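Contact center progress report: where we've got to with the Simholm money

Hi all, it's time for another update, and I'm happy to say there's plenty to tell you (mostly good, one bit still a mess). When you agreed to fund the callback work in May, I promised you'd hear how it was going before we asked for the second payment. So here goes!

The big change is that customers calling the billing line can now ask us to ring them back and keep their place in the queue. We switched it on for the Cusi accounts first because they call the most, and 292 people have used it so far. Our target for returning a call is 60 minutes. We're hitting that in the mornings and missing it after lunch, when half the team is on breaks and the phones go wild. 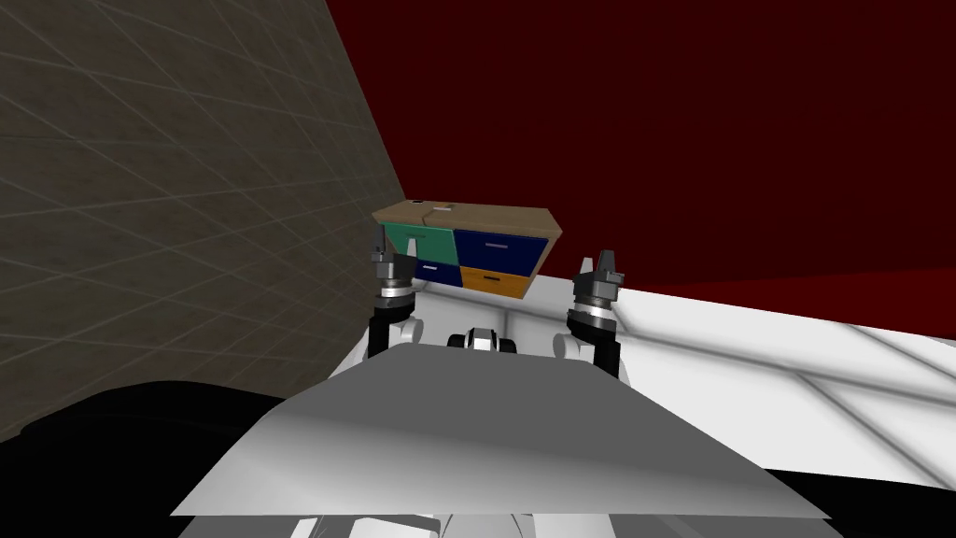
Customer Contact Team, Simholm

I moved the lunch breaks around to see if that would help, and it has, a little. What we really need is somebody whose whole afternoon is callbacks and nothing else, and I've put that in the staffing request.

Training went better than I expected. Everyone on the day shift has done both sessions on the Moromus phone software, and the evening crew has one left. The second session was mainly listening to old calls together and talking about where the customer got annoyed. People were shy at first, then we couldn't get them to stop!

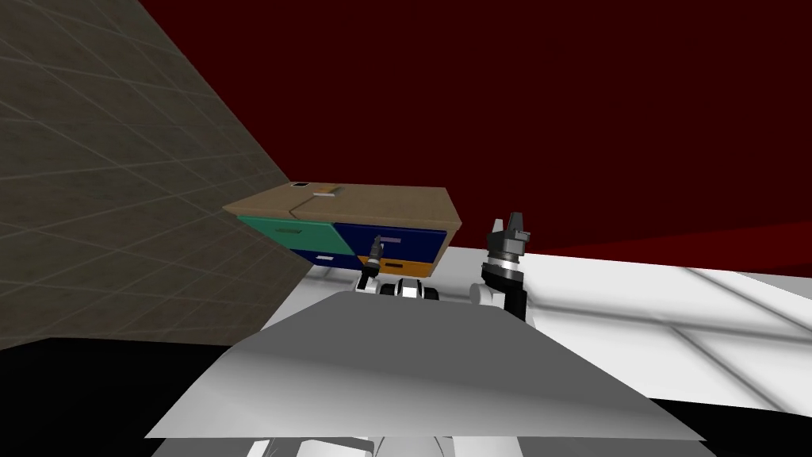 Simulation view, cabinet with colored drawers.

Now the messy bit. The notes from a callback are supposed to land in the customer's record by themselves, and at the moment they don't. Agents are typing them in twice, which they hate (so do I, I've done a few shifts of it). Urnent has sent us 2 fixes and neither one held up past the first busy morning. A third is promised, and I've asked to try it on the test line before it goes anywhere near a real call.
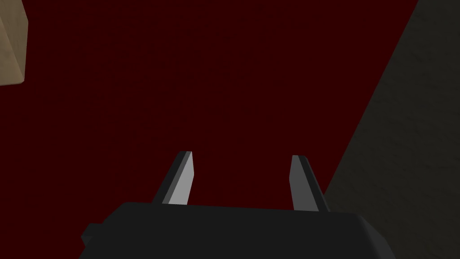 Gladys Echeverri wrote back after the last update to say that she'd hold off on adding the Saturday hours until the notes are fixed, as double typing on a short crew would wipe out whatever we gained.

I think she's right, so the weekend plan is on hold and the money for it is still sitting there untouched.
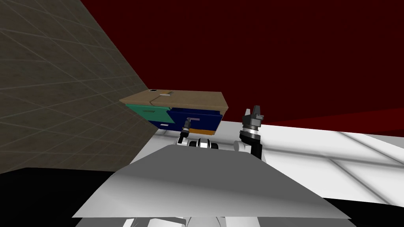 Posted by the contact center manager, 26/08/2019

Spending is on track otherwise. The headsets came in under budget and I'd like to put the difference toward the extra evening training, if you're okay with that. Just reply with a yes or no and I'll get it booked.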